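Visit report: Deturari garment care, Bullow

Filed 07/05/2026

I went out to Bullow to see how Deturari is getting on with automation in its workwear laundry and garment-finishing shed. Our own depot at Narkar does much the same work on a smaller scale, and we have been asked more than once whether we should be looking at machines for the folding end. I spent the morning on the floor and the early afternoon in the training room upstairs. Lies Brouwer, the floor manager, took me through both and let me talk to whoever I liked.

Getting there

The site is off the old cannery road, past the grain silos. Parking is at the back and you sign in at the dispatch window, not the front office. Closed shoes are needed and they will lend you a vest. The nearest coffee is a bakery in the main street and I would stop there first.

What the place does

Deturari collects, washes, repairs and returns staff clothing for restaurants, aged care homes, two hotels and a good many trades. Most of it is shirts, jackets, aprons and trousers. The clothing belongs to the customer or to the individual worker, so every piece has to go back to the right person. That one fact shapes everything else in the building. A hotel sheet can go to any bed. A size 14 black shirt with a name sewn in has to find its way back to one locker.

The wash side was automated a long time ago, as it has been nearly everywhere. Bags come off the truck, get scanned, go up a conveyor and drop into the washers by weight and program. Two people run it. One of them told me his father had done the same job with a trolley and a hook, and that he had no wish to try it.

The middle of the process is where the recent money has gone. There is a hanging line from Van Wijk that carries each garment through a steam tunnel and past a reader that picks up the chip sewn into the hem. The line then sorts by customer, by route and by wearer. It was installed in September and had a rough first month. Chips on older garments were dead or missing, and the line kicked every one of those out to a rail at the end. Lies said the rail was full by morning tea on the first day and they had to bring in clothes racks from the staff room. They have now re-chipped most of the stock and the rail had only a few things on it when I was there.

What the line has changed

Before the line went in, sorting was done by hand at long benches. Staff read the label, walked to the right cage and hung the garment up. The people who did it well knew the customers by heart and could tell one cafe's apron from another at arm's length. That knowledge is not used much now. Several of the sorters have moved to inspection and repairs, one moved to dispatch, and one left because she didn't like the noise of the tunnel. No one was let go, and I was told this by the staff as well as by Lies.

The walking has dropped a lot. A woman at inspection said her knees were better than they had been for years. On the other hand, she now stands in one spot and the garments come to her at the line's pace. She can slow it with a foot pedal, and does, but she said it took her a few weeks to stop feeling guilty about it. They have put down thick mats and they swap stations every 90 minutes. The swap was the staff's idea and it started out on a piece of paper taped to a post. It is now built into the roster.

Inspection is also fussier than it was. The old benches gave people a reason to handle each garment twice, and small faults were picked up without anyone trying. With the line, there is one chance to see a loose button. They have added better lights over the station and a second mirror behind it so the back of the garment can be checked without unhooking it. I thought the mirror was a very good idea and it would cost us next to nothing.

Repairs has grown. There are 7 sewing machines in there now and they were all in use. The room is warm and a bit cramped, with the radio on, and it seemed the happiest part of the building. Buttons, zips and hems are the bulk of it. I asked whether anyone had tried to sell them a machine for sewing on buttons to finished garments. They own one. It is good on new shirts and hopeless on old ones, and it has a plant on it.

Folding

This was what I had mainly come for. About a third of the work goes back on hangers and the rest is folded and bagged. Flat folding of towels and napkins has been done by machine for years and works well. Folding of clothing is another matter. Deturari has one machine that folds shirts. A person has to clip each shirt to it by the shoulders with the front facing the right way, and after that it is quick. It does not like hoods, thick collars or anything stretchy. Jackets it will not take at all.

So most of the clothing is still folded by hand, on wooden tables, by people who are much faster than they look. I timed nobody, but I did try it next to one of them and had to be rescued. The trick she showed me is to deal with the sleeves before you touch the body. Long sleeves cause most of the trouble. They twist, they cling to the fabric under them, and if one goes in crooked the whole fold sits crooked in the bag. She lays the garment down with the neck away from her, checks the label, runs a hand down each sleeve to the cuff and only then starts. Dark clothing is worse than light because the seams are hard to see under the ceiling lights. Black on a pale table is fine. Black on black, when there is another one underneath, is where people slow down.

Upstairs, Deturari has been working toward folding that doesn't need the clipping step. The approach is to have people do handling work with a hand-held gripper that carries its own camera, so that the movements are recorded from the tool's point of view and can later be used to train a robot arm. The tool has two fingers and you work it with your hand. It makes you clumsy at first. I was given a turn and could pick up a cuff well enough but kept losing the collar. The staff who do this work get it much faster, as you would expect, because they already know where they want the cloth to go.

A few points from the training room that I think matter to us:

The people doing the recording are folders from downstairs. They volunteer for it, it is paid at the higher rate, and a session is kept short. Lies was firm on this. An earlier plan was to use students, and it was dropped when they saw how students fold.

Everyone was told at the start what the recordings were for. There was a meeting, and I gather it was a long one. Some of the folders were not keen on teaching a machine to do their job and said so. The company put in writing that hours in folding will not be cut for 2 years, and that anyone whose station changes gets first pick of the new ones. Opinion on the floor is still mixed. One man said two years was a short time. Another said he would be glad to see the back of kitchen jackets and the robot could have them.

Sound is not recorded. Staff asked for that and it was agreed to on the spot. They can also ask for a session to be wiped.

There is no robot folding customers' clothing at Bullow. I want to be clear about that, as there was some talk at Narkar that they already had one going. What they have is a plan and a lot of practice at one careful part of it. Lies would not give me a date and I didn't press her.

Questions I brought with me

Does the hanging line pay for itself? They think so, mostly through fewer lost garments. Lost items used to mean a replacement and an apology, and the apology took more time — someone had to ring the customer, then ring back.

What happens when it stops? They go back to the benches. They kept two of the long ones for this and everyone hired since the line went in has been trained on them. It has stopped for a full shift only once. I was told the old sorters enjoyed themselves.

Would they buy it again? Yes, but they would re-chip the stock first and start the line after. This came from four different people without my asking, so I am putting it down as the main lesson.

Did wages change? Inspection and repairs went up a grade. Sorting as a job has more or less gone. Folding is where it was, apart from the extra for training-room hours.

What I would suggest for Narkar

We are too small for a hanging line and I don't think we should spend more time on it this year. The mirror, the lights and the station swap we could do now. I would also like us to look at table height at the folding end. Theirs can be wound up and down and ours can't, and our two tallest people are the ones with sore backs.

On chips, if we ever mean to go down that road, we should start sewing them into new stock as it comes in. It adds a minute at the repair bench.

On robots for folding, I'd wait. If we are approached about recording our staff at work, we should ask for the same terms they got at Bullow, in writing and before anything is switched on. Lies has offered to send a copy of theirs and I have said yes please.

She has also offered to take two of our folders for a day's visit. The bakery closes early, so they should eat first.

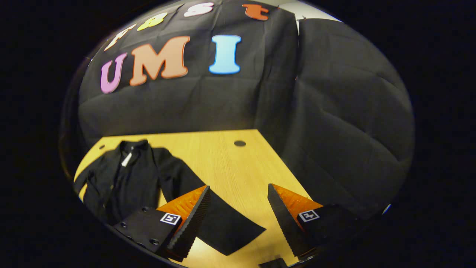 Long-sleeved black garment on the table, seen from the hand-held gripper.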